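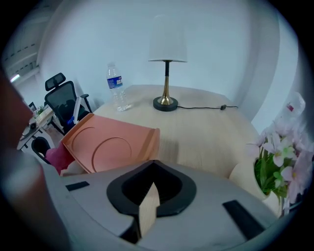 Week 6: Airline catering, trays and turnaround

Read before class: packet pp. 1-14. Bring the Prondenwood case sheet, we use it in the second half.

Recap from last week
- galley = storage first, kitchen second. Most food is only reheated on board
- catering contract is usually priced per meal plus handling. Handling is where the arguments are
- late truck = late door close. Who pays? depends on the contract, see wk 5

Why the tray matters
Tray size sets the cart size, cart size sets the galley, galley is fixed when the plane is ordered. So a tray choice can hang around for twenty years. Recesses for cup and bowl stop sliding but they lock you into one cup and one bowl. Flat tray + paper mat = more freedom, more spills. No right answer, know both sides.

Weight. Every item flies both ways, full or empty. Lighter tray saves fuel, cracks sooner. Students always forget the return leg!! Put it in your worksheet.

Case: Prondenwood (short haul, one aircraft type)
200 meals loaded per rotation. Central kitchen at Sostorport, trucks out from 4 a.m. They count meals at the kitchen door and again at the aircraft, and the two counts did not match for most of March. Total gap for the month: 436 meals.
Where did they go? Three suspects in the case sheet:
1. crew meals taken from passenger stock and not logged
2. carts swapped between flights on the ramp
3. special meals counted twice (once as special, once as regular)
Third one was the biggest. Fix was a differnt color label, nothing fancy.

Setting up and clearing
Order of work at a wash station: strip, sort, scrape, wash, dry, inspect, stack. Linen comes off first, before anything wet gets near it. Inspect under good light. Chipped rim goes out of service, no exceptions. Stack by color and size or the next shift has to redo it. 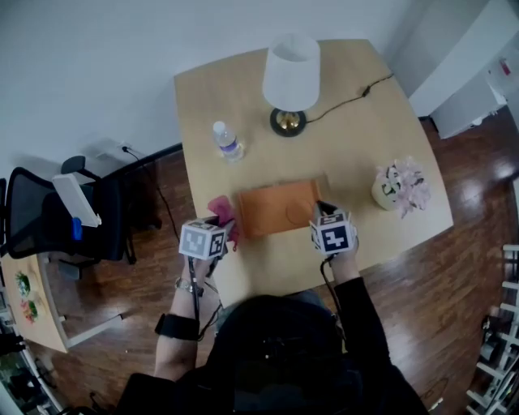
Fig. 2. Orange box and cloth at the table.

Par stock
Par = what you need on hand to get through one full cycle. Cycle here means out, back, washed, ready. Longer wash time means higher par. Dreltesholm runs three sets: one flying, one washing, one spare. Their par for the main station is 1,805 trays. Work out what happens if the washer is down for a shift (hint, spare set goes first, then you are borrowing from tomorow).

Terms to know
Turnaround, par, uplift, return catering, bonded cart, dead leg.
Return catering = loading the inbound meals at the outbound station. Saves a kitchen, costs you galley space and chill time.

For next time
- finish par worksheet, show your steps
- one page on Sostorport: keep the central kitchen or split it? pick one
- Manalo contract extract, section on penalties only. Skip the annexes

Quiz covers weeks 4 to 6. Calculators ok, phones away.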